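Forum > Outdoor and delivery robots > Rules, permits, good practice

Thread: Speed cap on shared paths – what are you all running?

rhydian_e
10th September
Writing up operating rules for our path robot before the town signs off. Route is the long straight path at Rirnham, walkers and bikes, no cars. Town's draft says 5 mph max, pull over and stop for anyone within 6 feet, human minder in sight at all times. Fine with the minder. The stop rule I'm less sure about. What do other people have in writing?

gough_rover
we do 5 when it's clear and walking pace with anyone ahead. full stop only if they're in our lane. stopping dead for every jogger makes people MORE nervous, they dont know what its going to do next

Itziar H
Disagree. Stopped is the one thing everybody understands. A robot creeping at you at walking pace is a dog owner's nightmare. Ours stops, stays stopped till they're past, then goes. Few complaints since January and those were about parking.

gough_rover
and how long does a loop take you

Itziar H
Longer than yours. So what. Nobody is waiting on it.

btejada
Depends on what you're hauling. Empty, sure, stop and go all day. With a full load of water jugs on a slope I'd rather have it slow early and roll by wide. Put the braking distance in the rules, loaded and unloaded, measured on your own surface. Not the number off the spec sheet.

rhydian_e
Good one, adding that. No real slope here but the loaded figure wasn't in there at all.

Ainhoa A.
Is the 6 feet measured from the robot's edge or its center? Ask the town. We got stuck on exactly that, two people read the same line two ways and both had a point.

rhydian_e
Draft doesn't say. Ugh. Emailing them.

vamelfan
why have a written rule at all, just tune it till it behaves. we run a Vamel base with the Prerus stack and I've never opened the binder

btejada
Because one day somebody who isn't you is minding it.

Ainhoa A.
^ this. Also your insurer will want the binder even if you don't.

Rosalía I.
Couple things missing from the list so far

- who is allowed to restart after an e-stop. Name the role. We say minder only, after walking up to it, never from the tablet
- what it does when the light is bad. Low sun, glare, patchy shade. Ours is slow down first, stop if it loses the path edge
- log every stop, even the dumb ones. We're at over 1195 entries and the dumb ones are what we learned the most from

gough_rover
agree on restart. logging every stop is overkill imo, you'll never read it

Rosalía I.
I read it. Coffee and the log, Friday mornings.

Itziar H
Rhydian what's the path like on the edges? Curb, grass, fence? "Pull over" means nothing if there's nowhere to pull over to.

rhydian_e
Hedge all down the right, quite tall, with a narrow strip of soil before it. Left is trees in a line, then open field, and the edge is mushy there, asphalt sort of fades into dirt and worn grass.
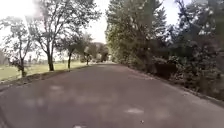
So I'm leaning toward hold right and stop, never leave the pavement. Left edge is too vague to trust for pulling off and I don't want wheels in the dirt near the roots. Would write it as "keeps to the right side, stops in place, minder waves people by." Thoughts?

Itziar H
Better. Drop "pull over" from the whole document then, or someone will hold you to it.

btejada
Hold right is ok but leave a gap to the hedge. Branches grow. We trim our side margin at 8 inches and the bump sensor still trips on new growth.

gough_rover
still think full stop for everybody is wrong but hold right I can live with

Rosalía I.
Add a line for small stuff on the surface too. Stones, twigs. Does it stop, steer round or drive over? Ours had no rule for that and every minder did thier own thing.

rhydian_e
Steer round if there's room, else stop and the minder clears it. Will post the full draft once the town answers on the 6 feet.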